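Suler method

The Suler method is a way of teaching a robot gripper to approach small items using only a camera at its wrist. It was first described by Neusa Rezende in April, and it grew, rather slowly, out of her earlier work on the Elis arm. The training set holds 1,341 short recordings, of which 454 involve cups and other round vessels.

Approach with open fingers, black cup ahead, wrist view 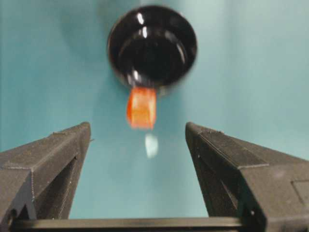 See also

Elis
Stosis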